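Fandel Keeper's Lodge – Resin and Card Scenery Kit
Hivanero Miniatures, Troncoso range 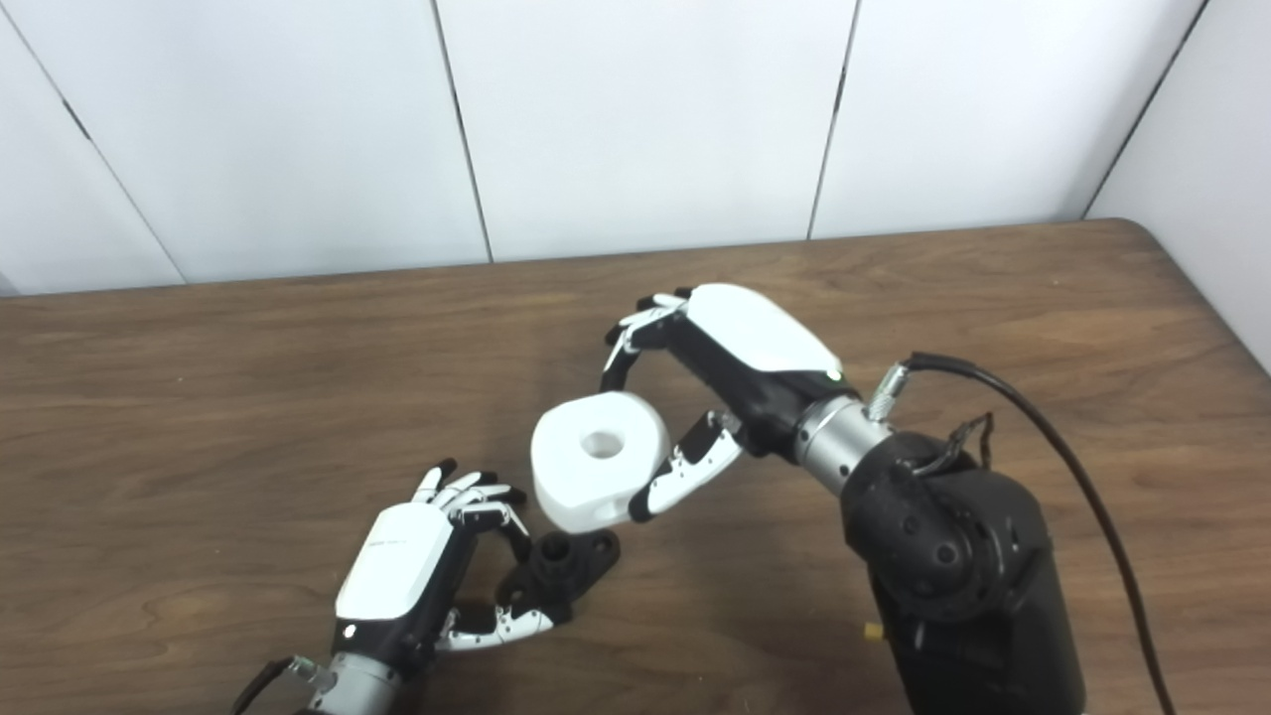
Does the lodge come painted?
It ships unpainted. Walls and chimney are bare gray resin, roof sheets are plain card. Primer and paints sold separately.

About the kit
The lodge from book 2 of the Flilow stories, the one at the edge of the marsh where the old ferry keeper lives with his geese. One big round room, sleeping loft, crooked chimney, a door far too tall for the rest of it. We went with the book version, so the chimney is on the river side. The film moved it. Please stop writing in about the chimney.

Scaled for 28 mm figures. Roof lifts off, loft lifts out, so you can play inside or just fuss with the furniture.

In the box
Resin wall sections, tab and slot
Chimney, in a top half and a bottom half
Card roof sheets, pre-scored
Loft floor and ladder
Furniture sprue – bed, table, stove, the goose bench
Goose pen with gate
Instruction sheet and map card of the marsh

Specs
Item no. 553
Pieces: 100, counting the shingle strips
Scale: 28 mm
Skill level: medium. The roof is fiddly
Run: 500 boxes, numbered on the lid
Age: 14 and up

Assembly notes
Wash the resin in warm soapy water first, let it dry overnight. Super glue for resin, white glue for card. Dry fit the walls before you glue anything, the door section only goes in one way and its easy to get it backwards.

Paint the inside before the loft goes in. Shingles start at the bottom edge and overlap upward. Spare strips are included, you will probly want them around the chimney.

The ladder is thin. Clip it from the sprue with proper cutters, don't twist.

Which edition is this
Second casting. Thicker walls than the first, new door, same footprint. Old roof sheets will fit. The old loft won't – the ledge moved.

Goes with
Troncoso Ferry Landing (dock, winch, flat boat)
Marsh Path tiles, straight and curved
Keeper and Geese figure set, which is not in this box. The figure on the lid is from that set

Shipping and returns
Orders in before noon go out same day, except Sunday. Missing or broken piece? Send the lid number and the part letter off the instruction sheet and we'll mail a new one. Unopened kits can come back within the month. Opened ones can't, unless the casting is bad.

Next batch of Ferry Landings due in August. The lodge won't be recast after this run, molds are worn out.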